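Visit to the Pekia test hall in Cotdale

In October I got the chance to visit the test hall of Pekia in Cotdale. Our company packs small household parts, and we have been discussing for a long time if we should buy a simple gripper or something closer to a human hand. My colleague had written to them in the spring, and the answer was friendly: come and bring your own parts. So I came with a suitcase of 200 pieces, which was heavier than I expected on the train.

Nabila Krishnan met me at the door at 9:30. She is responsible for the comparison tests and she speaks very directly, which I liked. Before we touched anything she showed me her table of results. Every gripper gets the same 495 picks, with the same mix of parts, and every dropped part is written down by hand. She does not trust the counter in the software - it once counted a drop as a success when the part fell into the correct box.

We started with the Bulell, a two-finger gripper. It is quick and a little loud. With our caps and hinges it had no problems. With the soft bags it was worse, as it pinches them in the middle and the ends hang down. I asked if other finger pads would help. Nabila had three kinds in a drawer and we tried them all, but the difference was small.

After coffee we went to the second station, where the Wan hands are tested over a conveyor. I had read about these hands and was a bit skeptical. The fingers close one after the other, and you can set the force for each finger separately. The controller has a menu for this, with too many levels in my opinion. I needed help two times to find my way back to the first page.

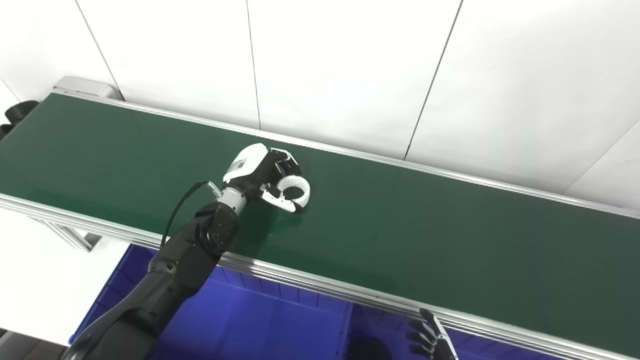
What surprised me most was how much the position of the thumb matters. When we moved it only a little to the inside, the bags stayed in the hand much better. For the hinges it was the opposite, and we had to change it back. Nabila saves such settings under the name of the part, so one does not need to search again.

The hand is slower than the Bulell. In the time we had, it did 300 picks, and then I had to think of my train. She promised to finish the rest and to send me the table, together with the values for the thumb.

For the caps alone I would buy the simple gripper. For the bags I am not sure yet, and I have asked if I may send another 200 of them in the larger size. The hall is a 15 minute walk from the station in Cotdale, and the last part goes uphill, so with a suitcase better take the bus.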